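Kondby Table Tasks: bottles, caps and small containers

README, revised 2021-03-16

Kondby is a set of short recordings of people doing small jobs at a table. A bottle gets opened, the cap gets put down, something goes into a container, and the table is cleared for the next round. This file covers the objects, the table and the way the sessions are laid out. File formats are in a separate note called FORMATS.

One light wood tabletop, seen close up and then with a bottle, its red cap and a white container with "Hello" on the front:

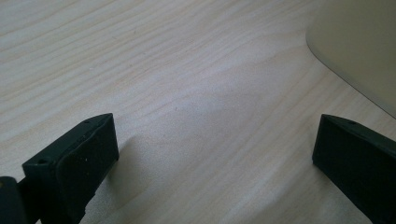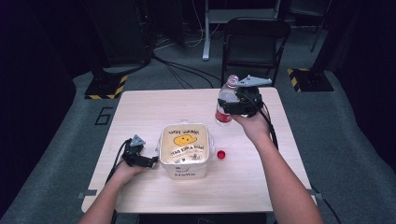 Athina Tzanetos asked after reading the first draft whether the cap should count as an object of its own or as part of the bottle. Her view was that anyone searching for small items would miss it if it was filed under bottles. We went with that. Caps have their own entry in the object list and their own column in the session sheet, and the bottle entry says whether the cap was on or off at the start.

What is in the set

There are 60 sessions. One of them, session 14, has no notes because the sheet was lost, so only 59 appear in the index. The recordings for session 14 are still in the folder and can be used if you don't need the notes.

Each session has a name, a start layout, a list of objects and a line or two of remarks. The remarks were typed by whoever was at the table and have not been edited except for spelling. Some are long and some just say "ok".

Objects

The object list has 22 entries. They are ordinary household things: drink bottles, bottle caps, plastic containers, cups, spoons, sponges, a dish towel. Most were bought at a grocery store near the building. The containers came from a kitchen drawer at the Plekent office and are not all from the same maker.

Bottles are listed by label color. If a label came off during a session, the bottle keeps its old name in the sheet and the remark says "label off".

Containers are listed by body color and by any word printed on the outside. Paper inserts are treated as part of the container. They were left in for most sessions. Where one was taken out, the start layout says so.

The table

The tabletop is light wood with a visible grain. It was wiped with a damp cloth at the end of each day. Please keep this in mind if you are comparing sessions by how the surface looks, as small marks come and go between days.

Light in the room was not controlled. Sessions recorded late in the day are darker. The start time is in the sheet, so you can sort by it.

Start layouts

We used 5 start layouts, named A to E. Layout A is an empty tabletop. B has one bottle, C has one bottle and one container, D adds a cup, and E is whatever was left over from the session before. E was added in June after Ifigeneia Kontogiannis pointed out that real tables are hardly ever set up neatly before someone starts working at them. It is the layout with the most mistakes in the sheet, mostly objects that were on the table but never written down.

The jobs

Opening: take the cap off a bottle and put it down on the table.

Closing: put the cap back and turn it until it stops.

Filling: move the small items on the table into the container.

Clearing: move everything to the far side, then off the table.

Jobs can be combined. A session called "open-fill" starts with opening and goes straight on to filling. If a cap rolled off the table the person picked it up by hand and carried on, and the remark says "cap dropped". We did not remove these.

Known problems

The words "box" and "container" are both used in the remarks for the same objects. The index uses only "container".

Two spoons share one entry. They are the same length and we could not tell them apart in the recordings.

Session names with a space in them will break the older Graltalex import script. Replace the space with an underscore before loading.

Changes

Cap entries split from bottle entries.

Layout E added.

Spelling fixed in the remarks.

Corrections to the object list are welcome. Send the session name and the line in the sheet that looks wrong.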